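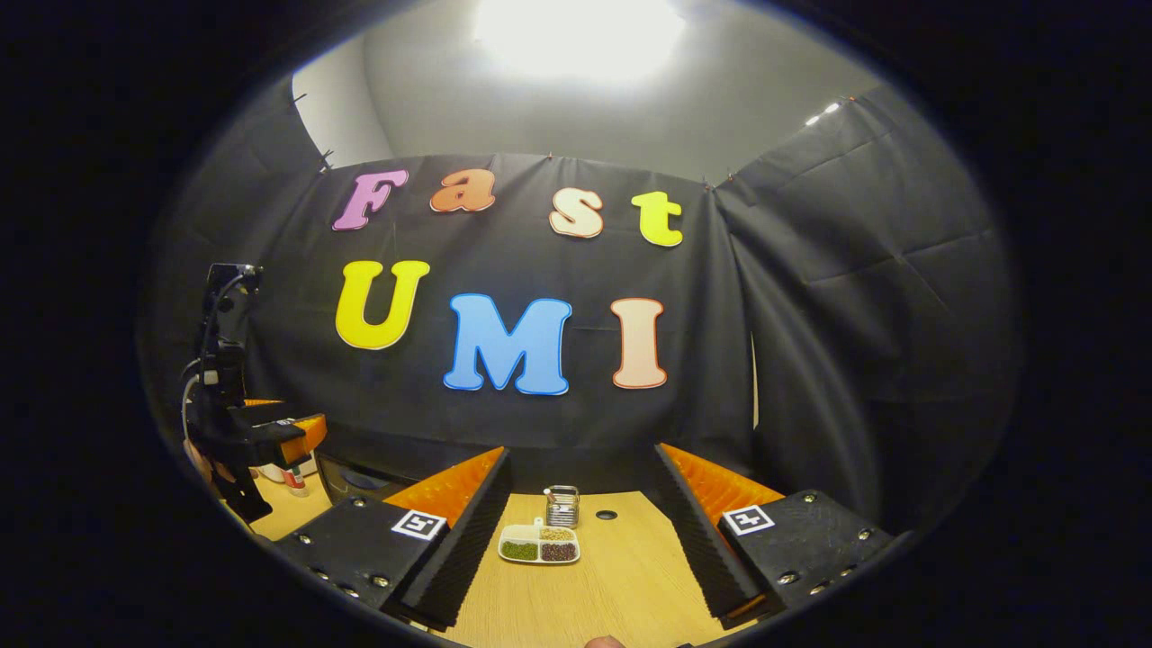 Danditow wants to know why a school can't just buy the robot with the best video. It's a fair thing to ask, and the answer is mostly about money.

## The price tag is only the start

Say your school has saved up for a robot helper that sorts beans and seeds for the garden club. The seller, Hakusum, says the arm costs 173 tokens. (We're using tokens so the math stays easy.) Your school has more than 200. Great, right?

Hold on. Ask what comes in the box.

| Thing you need | Tokens |
|---|---|
| The arm | 173 |
| Gripper fingers | 30 |
| Spare foam and pads | 21 |
| Someone to set it up | 23 |

Add it up and you get 247 tokens. Does your school still have enough? Find out before anybody signs anything.

## What are gripper fingers?

They are the parts that pinch. Look at the two in the photo: black blocks held together with silver screws, with ridged foam on the inside edges and orange pads. Foam can wear out. When you buy a robot, ask how much new foam costs and how long it takes to arrive.

## Be a little hard to please

Ads love the word "fast." Fast at what? A robot that moves a cup quickly might be hopeless with a mung bean, and mung beans are small and roll away.

Try these questions on any seller:

- Can we watch it do *our* job, with our beans?
- How many did it drop?
- Who fixes it, and who pays?
- What does it cost in the second year?

If the answer to the first one is "watch our video," keep your tokens in your pocket for now.

## Do you need one at all?

Huerta School made a plan in October and then bought a set of sieves. Big beans stay on top and little seeds fall through. Drevach School is still saving for an arm, and it wants a trial month first. Which plan would you vote for? Write down your reasons, and put the costs next to them.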